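Hookup wire

Hookup wire is the thin, insulated, single-conductor wire that people use to join one part of a low-voltage circuit to another. It's the stuff inside old radios, model railroads, doorbells, guitar pedals, science fair projects and that one lamp your uncle rewired. If you've ever opened a toy to see why it stopped talking, you've met it. I've been buying, cutting, stripping, losing and untangling it for most of my adult life, and this entry in my household encyclopedia is longer than the one on plumbing (sorry, plumbing).

Name

You'll see it written "hookup," "hook-up" and "hook up," sometimes all on the same store page. British sellers often say "equipment wire." My grandfather called every bit of it "bell wire," which is properly a name for the light wire run to doorbells, usually two strands twisted together. He wasn't wrong very often but he was wrong about that, and I still say it when I'm not paying attention.

What it's made of

There's a conductor and there's a jacket. The conductor is nearly always copper, either bare or with a thin coat of tin over it. Tinned copper looks silvery and resists tarnish, and solder takes to it right away. Bare copper looks like a new penny for a while and then goes brown. Both work fine on a bench.

The jacket on the cheap stuff is PVC. It's soft, it strips easily, and it shrinks back and goes gummy if you linger with the soldering iron. Silicone jackets are floppy as cooked noodles and shrug off heat, and I love them for test leads. PTFE is the slippery, stiff kind. It handles heat wonderfully and is a pain to strip by hand, so I only buy it when a project really calls for it.

Jackets carry voltage ratings, and a very common one is 300 volts. Please don't read that as permission to wire your kitchen with it! House wiring has its own cable, its own rules and its own inspector, and hookup wire has no business in your walls.

Solid and stranded

Solid wire has a single piece of metal down the middle. Bend it and it stays bent, which makes it great for breadboards and for neat little jumpers on the back of a circuit board. Bend it back and forth enough times in one spot, though, and it snaps, usually right where the jacket ends.

Stranded wire is a bundle of fine hairs of copper twisted together. It flexes, it drapes, it goes around corners, and it puts up with being moved. Anything with a hinge or a lid or a kid attached to it should get stranded. The trouble is at the tips, where the hairs splay out the second you look away, and one loose hair touching the neighboring terminal can ruin a whole evening. I twist the strands between finger and thumb in the direction they already want to go, then tin them with a touch of solder if they're going to be soldered down.

Don't tin the ends for screw terminals, by the way. Solder slowly squashes under pressure and the screw works loose. I did this for years before Isauro Ledesma, who taught the evening radio repair class I took twice (same class, on purpose), saw one of my terminal strips and groaned out loud. Crimp-on ferrules are what you want there.

Sizes

In the States we use American Wire Gauge, and it runs backward: the bigger the number, the thinner the wire. The numbering goes back to the drawing process, with more passes through the die giving thinner wire and a higher number. Going up by three gauge numbers cuts the copper area in half, near enough, and that's the only bit of the math I carry in my head.

22 gauge is the everyday size, and it fits a breadboard nicely in solid. 24 and 26 are good for small signals and cramped boxes. 18 is for power leads and speakers. Much of the world goes by square millimeters instead, and for once I have to admit theirs is the easier system.

Colors

Red is positive and black is negative or ground, and in low-voltage DC work nearly everyone sticks to it. After that it's the Wild West. Yellow gets used for signals a lot, and in computer power supplies it's the 12-volt line. Cars have their own codes, model railroaders have theirs, and old tube radios had a scheme that I can recite after one coffee and not before. Household AC wiring has a separate code again, and in the US black there means hot, so never carry your bench habits over to the wall.

My advice for a beginner is to buy red, black and one more color, and be strict about it. The third one can be whatever makes you happy. Write down what it means on each project and tape the note inside the lid – you'll open that lid again in four years and thank yourself.

How it's sold

Spools, mostly. A small spool is 25 feet, a bigger one is 100, and there are boxed sets with several colors on a shared dowel. The boxed sets look expensive until you've bought the spools one by one, as I did. My favorite for years was a line called Reltside, stranded, tinned, with a soft matte jacket that took a label nicely. Then the hobby shop switched over to Pradon, and the Pradon jacket is a bit harder and wants to hold the curl of the spool. I grumbled about this to everyone. I'm used to it now.

You can also salvage it. Dead printers are full of lovely short lengths, and so are old desktop cases. Snip close to the connector so you keep as much as possible. Toss anything where the jacket has gone sticky or brittle, or where the copper has turned black under the insulation, as that stuff won't take solder however much you scrape.

Stripping

A proper wire stripper with marked notches costs less than lunch. Pick the notch for your gauge, close, pull. If hairs of copper come away with the jacket, go up a notch. The self-adjusting kind with the jaws is quicker if you've got a lot to do. I know people who use their teeth, and I know what their dentist charges.

For most joints I take off a quarter inch. Isauro wanted exactly that and used to check us with a little steel ruler.

Tangles and offcuts

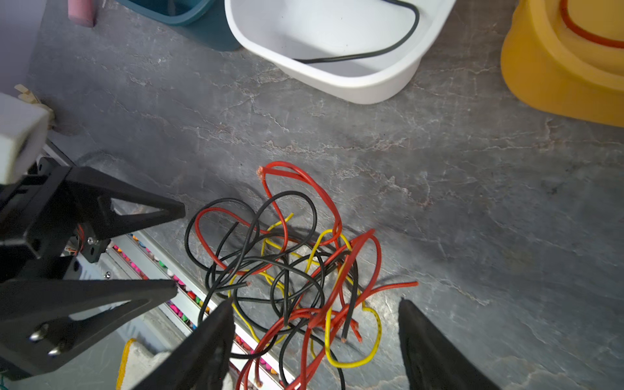

Offcuts are where every wire person's good intentions go to die. You trim a lead, it's too long to throw out, it goes on the bench, and by Friday it has friends. Stranded pieces are the worst for it, being springy enough to loop and limp enough to thread through each other's loops, and once you've got red, black and yellow all woven together like that, tugging on any one of them just cinches the rest. The bare ends make it worse, because frayed copper grabs at everything it passes. So don't pull. Lift the pile, give it a loose shake, and set it down again somewhere pale and smooth where you can see the ends. Find a tip that's sticking out, maybe the one at the top of a tall loop, and feed it back through the heap the way it came. Work one color at a time. It goes faster than you'd think, and I find it pretty soothing with the radio on.

Before you put the freed pieces away, snip off any ragged tips. A clean cut slides past its neighbors and a frayed one doesn't. Then sort by length more than by color. When I reach for a scrap I already know what color I'm after, and what I need to find out is whether it'll reach.

Storing it

For short pieces I like a shallow tray, laid flat and all running the same way. Jars look charming and turn into nests. Longer lengths I coil around two fingers and hold with a twist of paper-covered garden tie. Rubber bands rot onto the jacket and leave a mark, so I gave those up.

A cardboard mailing tube cut in half lengthwise also makes a decent trough. I had one labeled Mutovness for ages, after the company that had mailed me a poster in it, and visitors assumed it was a type of wire. Spools go on a dowel, each one with its loose end tucked into the notch on the rim. If there's no notch, make one with a craft knife. Keep the lot out of direct sun, as PVC doesn't care for it, and the reds fade to a sad salmon.

Getting rid of it

Copper is worth money, and scrap yards take insulated wire at a lower price than bare. I save mine in a coffee can, and it takes forever to fill. Don't burn the jacket off, ever. Burning PVC makes truly nasty fumes and it's illegal in a lot of places. Many electronics recyclers will take small bags of scrap along with your dead gadgets if you ask at the counter.

Related entries

Bell wire; breadboards; crimping; ferrules; heat-shrink tubing; magnet wire; solder, leaded and otherwise; speaker cable. The entry on Orbán's terminal blocks is still only a stub, and I'm hoping to get to it in February.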